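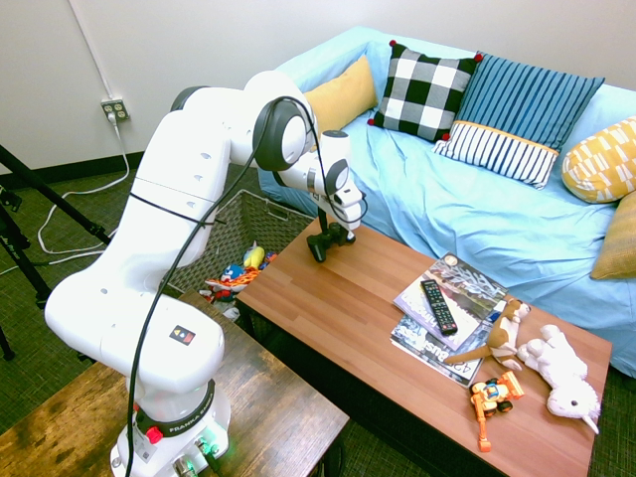
Search this paper Search

4. Letting the arm say when it's lost

Okay, so the last section was all about how we collected the demonstrations, and I want to get to the part I was most excited about when we started: the hesitation signal. The policy we train (we call it Bollutel, after an office joke that stuck) puts out an arm motion at every step like any other cloned policy would. We run 5 copies of it side by side, each trained from a different random seed, and look at how much they disagree. If they all want to go the same way, great, the arm goes! If they're pulling in different directions, the arm slows down, and past a threshold it stops and waits for a person to take over.

Disagreement between copies is an old idea and I'm not claiming it. What's ours is where we measure it. Orholm, the baseline we built on, takes the disagreement over the whole action, so position, rotation and gripper opening all get mashed into one number. Sigita Org noticed early on that this made the arm nervous at silly moments. It would be hanging in free space, nowhere near the tabletop, with two copies arguing over wrist rotation, and it would stop dead. Our fix is to weigh each part of the action by how close the fingers are to the nearest surface. Far away, rotation hardly matters. Close in, it matters a lot (anybody who has watched a finger come down on top of a toy will know why).

4.1 What the wrist view adds

We used two views for everything here, one fixed and one riding on the wrist. I'd assumed the fixed view would do most of the work, and Macarena Godoy bet me a lunch that it wouldn't. She won. With the fixed view alone, the copies agreed happily right up to the last few centimeters and then agreed on the wrong spot, so the hesitation signal had nothing to pick up. Adding the wrist view made them disagree earlier, which sounds bad and is exactly what we wanted.

Dark, low-contrast objects are the hard case. A black game controller gives the policy an odd outline with two grips, and the best place to close the fingers changes with the way it's turned. We kept one in the object set for that reason, along with the soft toys, and put it down in a new orientation for each trial.
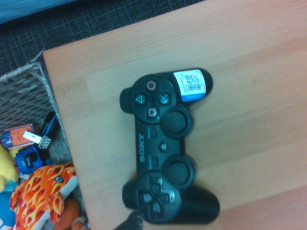 Figure 4. Wrist view with the controller on the tabletop, its grips toward the right. The tip of one gripper finger shows at the bottom.

Why not just train one bigger policy and read its own confidence? We tried that first, and the single policy's confidence stayed high on trials it went on to fail, so it gave us no usable point to stop at.

4.2 Results

We ran 577 trials in all, with 40 of them held back to set the threshold and never used again after that. Against Orholm, our version asked for help less often in free space and more often close to the object, and the trials it finished alone ended in fewer dropped or shoved objects. Soft toys got the biggest boost. The controller improved too, but less than I'd hoped, and Jerome Navarro thinks the proximity estimate gets shaky over dark plastic. I think he's right, but we haven't tested it properly.

One more thing, for anybody who wants to rerun this: the threshold does not carry over between arms. Maricel Quiambao tried ours as is on the Farías setup and it stopped constantly. Set it again on your own held-back trials before you compare anything.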